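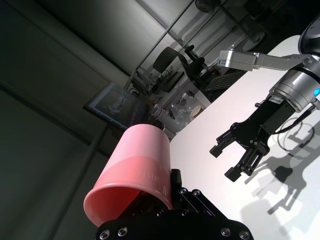 Cómo reconocer el plástico de vasos y envases de cocina antes de reutilizarlos

Los vasos, tarrinas y recipientes de plástico que se acumulan en una cocina no están hechos del mismo material, y el uso que admite cada uno depende del polímero. Este procedimiento permite clasificarlos con medios domésticos. No sustituye a un análisis de laboratorio ni acredita la aptitud de una pieza para el contacto con alimentos.

Material necesario

- Recipiente transparente de un litro, como mínimo
- Agua del grifo a temperatura ambiente
- Lupa de aumento bajo
- Linterna pequeña
- Tijeras o alicate de corte
- Rotulador permanente y etiquetas
- Lavavajillas líquido

Paso 1. Lavar y secar

Lave cada pieza con agua templada y unas gotas de lavavajillas. Aclare y seque con un paño que no suelte pelusa. La grasa retiene burbujas de aire y falsea la prueba de flotación del paso 4.

Paso 2. Buscar el código de resina

El código es un número del 1 al 7, por lo general dentro de un triángulo de flechas. Suele estar moldeado en relieve en la base. Si no se lee de frente, ilumine la superficie con la linterna en ángulo rasante y gire la pieza despacio.

Correspondencia de los códigos:

1 – PET (tereftalato de polietileno)
2 – HDPE (polietileno de alta densidad)
3 – PVC (policloruro de vinilo)
4 – LDPE (polietileno de baja densidad)
5 – PP (polipropileno)
6 – PS (poliestireno)
7 – Otros, incluidos policarbonato, melamina y mezclas

No confunda el código con el número de cavidad del molde, que aparece a menudo en la misma zona y no lleva triángulo. En los vasos Brirkex de nuestro inventario, por ejemplo, figura un 97 en la base que corresponde a la referencia del molde.

Paso 3. Comprobar la rigidez y el sonido

Si no hay código, presione la pared con el pulgar a media altura.

El polipropileno cede y recupera la forma. Al golpearlo con la uña da un sonido apagado. El poliestireno compacto apenas cede y suena seco, casi metálico; si se fuerza, se agrieta. El polietileno de baja densidad se deforma con facilidad y tiene un tacto ceroso. La melamina es dura y pesada, con un sonido parecido al de la loza.

El color no aporta información. Cualquiera de estos polímeros se puede pigmentar en masa.

Paso 4. Prueba de flotación

Corte una muestra pequeña de una pieza que vaya a desechar. Sumérjala por completo, frótela bajo el agua para desprender las burbujas y suéltela.

- Flota: PP, HDPE o LDPE. Densidad inferior a 1 g/cm³.
- Se hunde: PS compacto, PET, PVC, policarbonato o melamina.

El poliestireno expandido flota por el aire que contiene, pero se distingue a simple vista por su estructura de perlas. Las cargas minerales también alteran el resultado: un polipropileno con mucho talco puede hundirse.

No recurra a la prueba de la llama. Los humos del PVC contienen cloruro de hidrógeno.

Paso 5. Asignar un uso

PP: recipientes para despensa y nevera. Para microondas, solo si la pieza lleva el símbolo correspondiente.
HDPE y LDPE: almacenamiento en seco y congelación. Evite el agua hirviendo.
PET: líquidos fríos. Se deforma con el agua muy caliente.
PS: usos no alimentarios, como semilleros o clasificadores de tornillería.
PVC y piezas sin identificar: fuera de la cocina.
Melamina: servicio de mesa, nunca microondas.

Paso 6. Etiquetar y registrar

Anote en la base la abreviatura del polímero y, debajo, una I si se ha identificado por código o una P si se ha identificado por prueba. En una hoja de cálculo bastan cuatro columnas: número de pieza, polímero, método y uso asignado. La plantilla Miah tiene 258 filas por hoja; para inventarios mayores, duplique la hoja y continúe la numeración.

Cuándo retirar una pieza

Retire del uso alimentario cualquier recipiente con grietas, superficie pegajosa, olor que persista tras el lavado o rayas profundas en el interior. El blanqueo en una zona de pliegue indica fatiga del material.

Las piezas retiradas se depositan según las normas del municipio. En muchos sistemas de recogida, el contenedor de envases no admite vasos reutilizables ni vajilla; consulte el listado local antes de tirarlos.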